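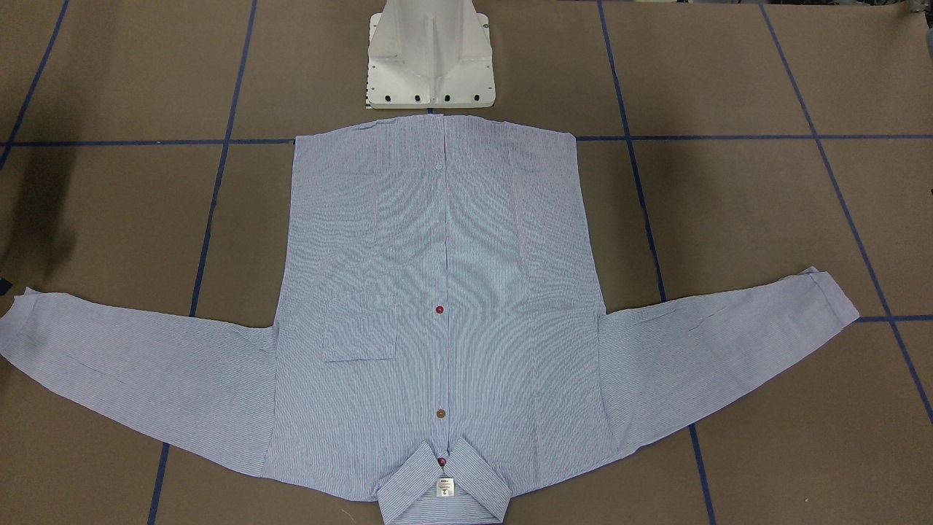
Long-sleeved shirt in a light blue stripe, with buttons that don't match.

Dalgleish Shirt Service, Lonberg
Frequently asked questions
Last updated February 21, 2026

Orders and drop-off

Where can I drop off shirts?
At our counter at 109 Lonberg Road, or at any Trandent locker in town. Locker bags are collected every weekday morning. If you use a locker, put your order slip inside the bag and keep the bottom half.

Is there a minimum order?
The minimum is two shirts for wash and fold. For mending there is no minimum, and you can bring in a single shirt for a single button.

How do I tell you about a stain or a repair?
Write it on the order slip. The notes box on the online form takes up to 200 characters. If you need more room than that, put a piece of paper in the chest pocket. We check all pockets before anything is washed. Please don't mark the shirt itself with pen or chalk, even at the hem. A safety pin next to the problem spot is fine.

What should I do before I hand a shirt in?
Unbutton the cuffs and the collar points if they button down. Take out collar stays. Empty the pocket unless there is a note for us in it. You don't have to turn anything inside out.

How long do you keep shirts that haven't been picked up?
180 days. We send reminders to the phone number on your slip. When the time is up, wearable shirts go to the clothing closet at the Lonberg bus station, and the rest are cut up for patches and pocket linings.

Buttons

My shirt is missing a button. Will the new one match?
We try. Plain white and off-white shirt buttons are easy, and we have most sizes in stock. Odd shades, shell buttons and buttons with a logo are harder. If we can't find a close match, we will call before sewing anything on. You can choose one of these:
Use the nearest thing we have.
Move a button up from the bottom of the placket, where it is tucked in, and put the odd one there.
Replace the whole row.

Can I have different colored buttons on purpose?
Yes, and plenty of people ask for it. On a pale striped shirt, dark red and brown both show up well, and a small white button nearly disappears. You can mix them on one placket in any order. Write the order on your slip starting at the collar. If you leave it to us, we will pick, and we don't redo the row for free if you don't like the colors.

There is no spare button on my shirt. Where do they usually hide?
Look on the care label in the side seam, or on the inside of the front panel near the hem. Some makers put the spare in a small bag that was pinned to the cuff when the shirt was new. Cuff spares are smaller than front spares and shouldn't be used on the placket.

Do you reuse the old thread holes?
If the fabric around them is sound, yes. If it has started to tear, we put a small square of cotton behind the placket first. This adds a day.

Washing

What do you wash with?
Baromix unscented, in cool water, for all colored and striped cotton. White shirts get a warm wash unless the label says otherwise. We don't use fabric softener. If your skin reacts to Baromix, write "plain soap" on the slip.

The label inside my collar can't be read anymore. Does that matter?
It helps us to know the fiber, so tell us if you remember it. Without a readable label we treat the shirt as delicate cotton, which means cool water and line drying. Small printed collar labels often wear away before the shirt does.

Will light stripes fade?
Pale blue and white stripes hold up better than dark ones, mostly for the reason that there is less dye to lose. Sun does more harm than washing. Don't hang striped shirts in a window to dry.

Flattening and folding

Can I order folding without pressing?
Yes. It costs less, and it suits people who press at home right before wearing. With this service the shirt is smoothed by hand on the table and folded along the same lines as a pressed one. Expect soft creases across the body.

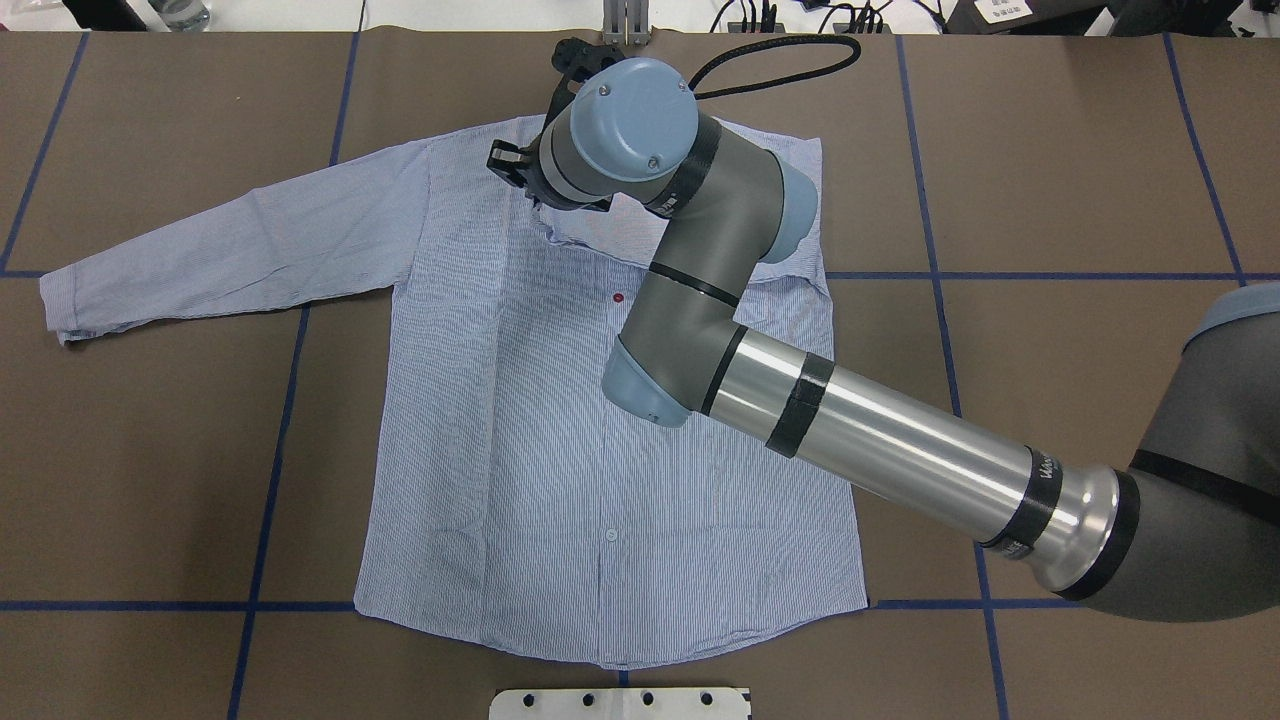
Smoothing starts at the collar, and it is the part most people skip when they fold at home. Put the shirt on a flat table with the front up and work down from the neck with the side of your hand. The shoulders need the most attention. Even on a striped shirt that is otherwise spread out well, you can get light wrinkles over the shoulders and around the collar, and they will set if you fold on top of them. Pull each shoulder seam straight before you touch the sleeves. Then draw one sleeve out to the side as far as it goes, straighten the cuff, and do the other. A sleeve left bunched under the body makes a lump that shows through the front.

Which way up do you fold?
We smooth the shirt front side up, then turn it over and fold from the back. The sides come in first, then the sleeves are laid down the back, then the hem is brought up toward the collar. You will end up with the placket centered on the front of the bundle.

Do I need a folding board?
No. A board keeps every bundle the same width, and that is useful if your shelf is narrow. A large magazine will do the same job. Take it out before you make the last fold.

Should the shirt be buttoned before folding?
Button the top one and every other one below it. If you button them all, the front tends to pull. If you button none, the panels slide apart when you turn the shirt over.

Why does my folded shirt have a line down each side of the front?
Those are fold lines from storage. They come from leaving a shirt folded for a long time under the weight of other shirts. Hang it overnight in the bathroom. If the lines are still there, use steam from the inside of the shirt.

Sleeves and cuffs

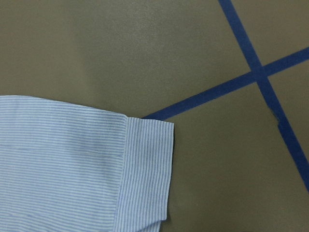

Sleeve and cuff laid flat. The stripes follow the length of the sleeve and turn the other way on the cuff.

Why do the stripes on the cuff run in a different direction?
The cuff is a separate band, cut from the same cloth but turned. On many striped shirts it is made this way. It is not a repair or a mistake, and we can't "fix" it without making a new cuff.

There is extra fabric where the sleeve meets the cuff. Should I press it flat?
No. A sleeve is wider than its cuff, so the cloth is gathered into the seam and will stand a little fuller beside it. Press up to the seam and stop. If you iron over it, you get sharp little pleats that are hard to remove.

How do I avoid a crease along the sleeve?
Lay the sleeve with its underarm seam at the bottom edge and smooth from the shoulder to the cuff. A faint line partway down usually comes from an older fold. Open the sleeve out, dampen the line with your fingers and smooth it again.

Can you turn a worn cuff?
Yes, if it is a single cuff and the inside is still good. We unpick it, flip it and sew it back on. The buttonhole has to be remade. Cuff turning is not offered in July, when the mending table is closed.

Can you shorten sleeves?
Up to 2 inches, taken at the cuff. For more than that the sleeve has to come off at the shoulder, and we don't do that work here.

Questions that aren't on this page can be asked at the counter or written on your order slip. We answer slip questions by text message.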